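Clear the Bed First, Make It Second
Home storage / Opinion
7th May

Most advice on making a bed starts with the sheet. Pull it tight, square the corners, fold the blanket, place the pillows. I think this order is wrong for any bed that is used during the day, and most beds in small apartments are. The first step should be the removal of everything that is not bedding, and the first thing removed should be the book.

A book is the worst object to leave on a bed. It is rigid, flat and heavy for its size, and it lies on a surface that is none of those. When a blanket is pulled across it, the cover catches and the corner bends. When the mattress is compressed next to it, the book slides toward the low point, often under a pillow, where it stays until the sheet is changed. Paperbacks suffer most. A hardcover will survive a week under a bolster. A paperback takes a curve, and the curve does not come out completely even after a month under weight.

I have tested the usual order against mine in the bedroom of our rental in Fandummont, where the bed is used for reading, folding clothes and sitting. Clearing first took longer on the first day and less time on every day after that, mostly in the blanket step. A blanket with a busy print hides small objects well. So do long bolsters. Anything rounded and soft passes for another cushion, and it gets smoothed over with the rest.
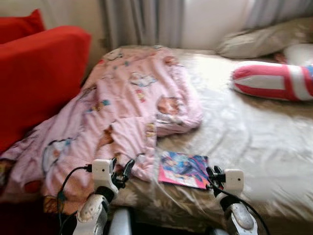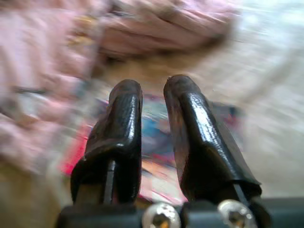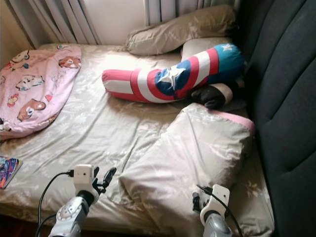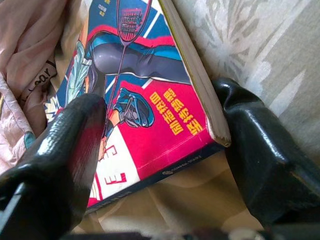

Pink cartoon-print blanket on a pale sheet (first and third pictures); paperback with a badminton cover (fourth).

The second question is where the book goes. The common answer is a nightstand, and I disagree with it for beds pushed into a corner. One long side is against the wall, the open side is needed for getting in and out, and a nightstand there narrows the only access. A shallow wall shelf above the headboard is better. It should be deep enough for a paperback lying flat and no deeper, or it will collect cups.

Measure before buying. The Skulteler shelf I ordered was listed at 600 mm and measured 603 mm with the end caps on. The gap it was meant for was exactly 600 mm. I filed the caps down, and they now look filed. The Ferow unit in the hallway had no such problem, though its brackets need a 3 mm pilot hole that the instruction sheet leaves out. Mount either one roughly 36 cm above the top of the mattress if people sit up against the headboard.

Cushions are a separate matter. I would keep only those that someone leans on. The Ortuño storage guide recommends a basket at the foot of the bed for the rest, and this works if the basket has no lid. A lid becomes a shelf within days.

The objection I hear most is that a bed with a book on it looks lived in, and that removing it is fussy. I have no quarrel with how it looks. My complaint is mechanical: the book is in the path of the blanket. Lift it out, put it on the shelf with the spine toward the wall or the room as preferred, then start on the sheet. Magazines can follow the same rule, although a stapled magazine tolerates bending better and I am less strict about those.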